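Felside shop sale raises $659 for the Levham footpath

3/6/23

Well, I finally got my Saturday at the Levham hall sale, and what a turnout! I'd planned to pop in for ten minutes and came home two hours later with a lamp, a jigsaw and somebody's old fish kettle (no, I don't cook fish).

The sale was for the Felside footpath, the muddy stretch behind Gagnon Street that floods every time it rains. We needed $300 for the first load of gravel and we made $659, so there's enough for the drainage pipe too – I did a little cheer by the cake table. There were 70 tables booked in the end, up from last August, and the odds and ends went quickest, as they always do.

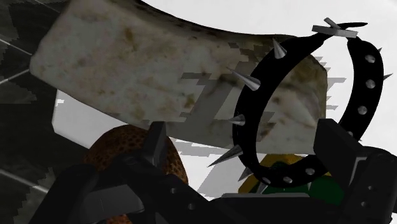
Henrique Brandão told me the gravel is fine as far as it goes, but the bend by the stile needs proper edging or it will all wash down to the road again by fall. He'd like the leftover money held back until the county has had a look, and I can see his point, having lost a boot there in January.

Work starts at the Nulleck end, and the path will be closed for a few days while the truck goes in and out. If you can lift a shovel, give your name to Ilídio Baptista at the hall. He has 85 feet of pipe in his barn already and would love some company moving it – bring gloves!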